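Boîte à repas

La boîte à repas, ou boîte-déjeuner, est un récipient portatif destiné au transport et à la consommation différée d'aliments. Elle se distingue de la boîte de conservation par la présence d'un dispositif de préhension ou de verrouillage, et du panier-repas par sa paroi rigide. Le terme désigne indifféremment les modèles à compartiment unique et les modèles cloisonnés.

Terminologie

En français de France, « boîte à repas » coexiste avec « gamelle », d'usage plus ancien et réservé à l'origine aux récipients métalliques. Au Québec, « boîte à lunch » est la forme courante. L'emprunt « lunch box » apparaît surtout dans le commerce. Le mot « bento », d'origine japonaise, s'applique en principe au repas lui-même, mais s'est étendu par métonymie au contenant cloisonné.

Formes et matériaux

Le corps est le plus souvent parallélépipédique, à angles arrondis. Cet arrondi facilite le lavage, les résidus s'accumulant dans les arêtes vives, et réduit la concentration des contraintes en cas de chute. Les matériaux usuels sont le polypropylène, l'acier inoxydable, l'aluminium et le verre trempé, ce dernier étant limité aux petits formats en raison de sa masse.

L'anse peut être fixe, rabattable ou enveloppante. Dans ce dernier cas, elle longe un côté du corps et se prolonge sur une face adjacente. Les fabricants lui donnent fréquemment une teinte vive, orange ou rouge, sur un corps clair - solution adoptée entre autres par la maison Delaunay pour sa gamme Kenilia.

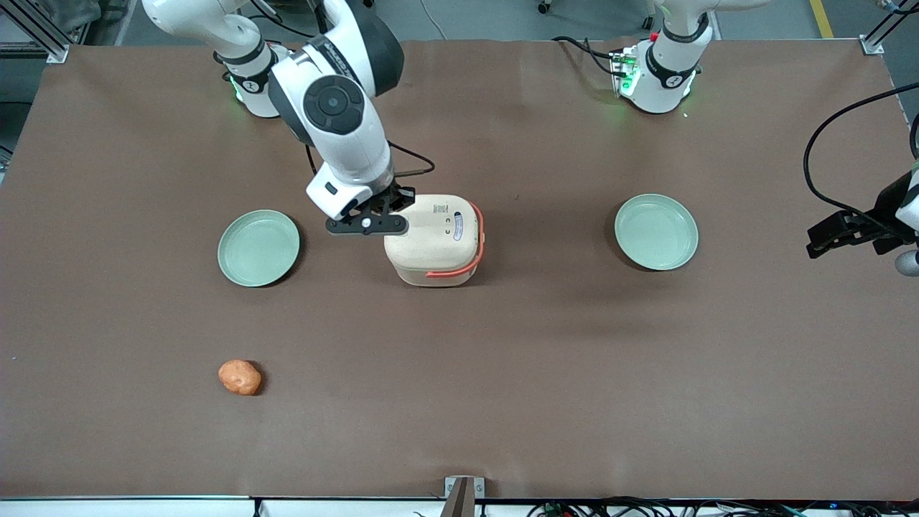 Le couvercle est emboîté, vissé ou maintenu par des clips latéraux. Les modèles étanches comportent un joint périphérique en silicone, amovible pour le nettoyage. Une soupape peut compléter l'ensemble lorsque le récipient est destiné au réchauffage, la vapeur devant s'échapper avant l'ouverture.

Capacité

La capacité nominale est mesurée à ras bord, couvercle retiré. La capacité utile, toujours inférieure, tient compte du volume occupé par le couvercle et les cloisons. Le modèle Kenilia 2 annonce ainsi 674 ml utiles pour un compartiment unique. Le catalogue Ilteck de novembre 2020 recense 3 139 références, accessoires et pièces de rechange compris.

Usage à table

La boîte peut servir directement d'assiette ou être vidée dans de la vaisselle. Le second usage prévaut pour les plats en sauce et pour les repas partagés, où un même récipient alimente deux assiettes. Un set ou un tapis de table de grande dimension protège alors le plateau des rayures et limite le glissement. Les aliments fermes et de petite taille supportent mieux le transport que les préparations liquides, pour lesquelles on emploie de préférence un récipient isotherme.

Entretien

Le joint est retiré et lavé séparément, puis séché avant remontage. Les matières plastiques claires se colorent au contact de la tomate, du curcuma et du paprika ; cette coloration est sans effet sur l'étanchéité. Les corps à double paroi sous vide ne passent ni au four ni au micro-ondes. Starnard préconise le remplacement du joint après deux ans d'usage quotidien.

Voir aussi

Bento
Gamelle
Récipient isotherme
Vaisselle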